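Ticket: Label printer drops jobs after batch export
Product: Baravora 688 label station
Opened by: Eylül Öztürkmen, Enero shipping desk
Assigned to: Nurhan Gezer
Opened: 23 Jun 2020
Status: Closed

Reported problem

When we send a large batch of address labels from Prandusura, the printer stops partway and the rest of the batch never comes out. The queue on the PC shows the job as finished. There is no error on the printer panel and the status light stays green. Small batches print fine. The batch that failed this morning was 2,000 labels and it stopped at nearly 12 percent.

Restarting the printer clears it, but then we have to work out which label was last and export the rest again by hand. We had the same thing once in May and put it down to a bad roll.

First reply (Nurhan)

Please check these and write back:
Firmware version, from the test page.
Whether the printer is on USB or network.
Whether the spooler is set to print directly or to spool first.
Whether the PC goes to sleep during long jobs.

Reply (Eylül)

Firmware is the one it shipped with. It is on the network, through the small switch under the packing bench. Spooling is set to start printing right away. Sleep is turned off on that PC. I also swapped the network cable and tried another port on the switch. Same result, although the stopping point moved a little.
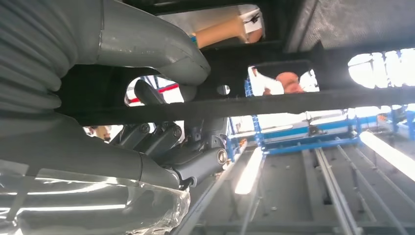
I then moved the printer to USB and sent the same file. All of the labels printed. Back on the network, it stopped again.

Second reply (Nurhan)

That points to the network side. The print server on this model has an idle timeout. When Prandusura pauses to build the next group of labels, the printer can close the connection, and the driver on the PC doesn't notice. It marks the job as done.

Steps:
1. Open the printer's settings page in a browser and sign in as admin.
2. Go to Network, then Port settings.
3. Change Idle timeout from 12 to 0 and save. Zero means no timeout.
4. On the PC, open the printer properties and choose "Start printing after last page is spooled."
5. Restart the printer, then the spooler service.

Leave the firmware alone for now.

Reply (Eylül)

Step 3 wouldn't save at first. The page went back to 12 every time. It saved after I signed out and used a different browser. The rest went as written. Full batch printed over the network, then a second one right after it.

Resolution

Idle timeout set to 0, driver set to spool the full job before printing. The settings page problem has been logged separately under Sezer. If a firmware update is installed later, check the timeout again, as updates reset the port settings.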